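News > Press Releases > Consumer Affairs

Tenants' group questions savings claims behind Vilberg heat meter rollout

November 13, 2021 - The Baran Tenants' Association today called on Vilberg, the district heating supplier, to publish the figures behind its claim that individual heat meters will lower bills for apartment residents. The association has asked for the numbers twice since April and has received a brochure both times.

Vilberg plans to fit Nokis meters in 3,360 apartments across the Baran district before the next heating season. Its brochure says households "could save up to a third" on heating. It does not say how many households did save that much, or what happened to the bills of the rest.

The only trial the association knows of covered 467 apartments in the Gevico buildings on the east side of the district. Those buildings got new windows in the same year. The association would like to know how Vilberg separated the effect of the meters from the effect of the windows, if it tried to.

"A meter measures heat. It doesn't make any," said Igor Wilczyńska, who chairs the association. "If the savings are real, show us the bills from before and after, for every apartment in the trial. We have been told that this is complicated. We are used to reading our own bills, so we will manage."

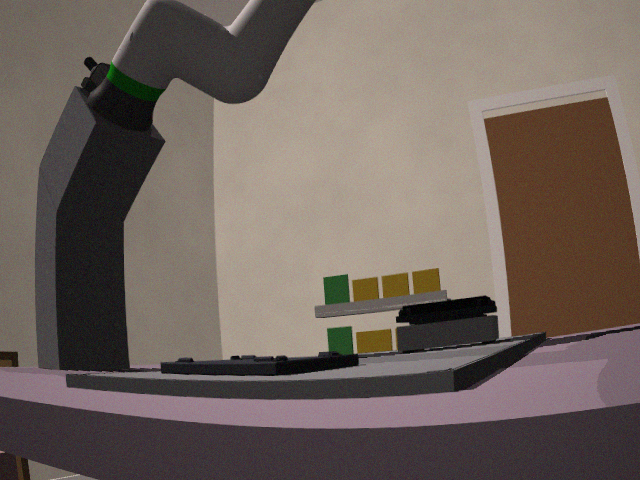 Cost is the other open question. Under the draft terms, each household would pay a monthly reading fee for 14 years, whether or not its heating bill goes down. The fee can be raised once a year. Vilberg has described the increases as "modest" but the draft sets no upper limit, and the association's request for one has not been answered.

Residents of corner and top-floor apartments have more to worry about than most. Their homes lose more heat through outside walls and roofs, and under the present system that cost is shared by the whole building. Individual billing would move it onto them. Vilberg says a correction factor will be used - the draft terms mention it in a single sentence and give no formula.

The association is not asking for the meters to be scrapped. Some members are in favor of them, mainly people who travel a lot and are tired of paying to heat empty rooms. What it wants is for installation to wait until the trial data is out and the fee is capped in writing.

A petition making those two requests has been signed by some 2,000 residents and was handed in at Vilberg's customer office on Friday. The clerk stamped the cover sheet. No date for a reply was given.

Copies of the draft terms, with the association's notes, can be requested from the Baran Tenants' Association office during normal hours.

Related releases
Baran tenants ask for longer notice before hot water shutoffs
What the Vilberg brochure leaves out: a page-by-page reading
Gevico buildings: residents still waiting for window warranty papers
How to check the heating line on your bill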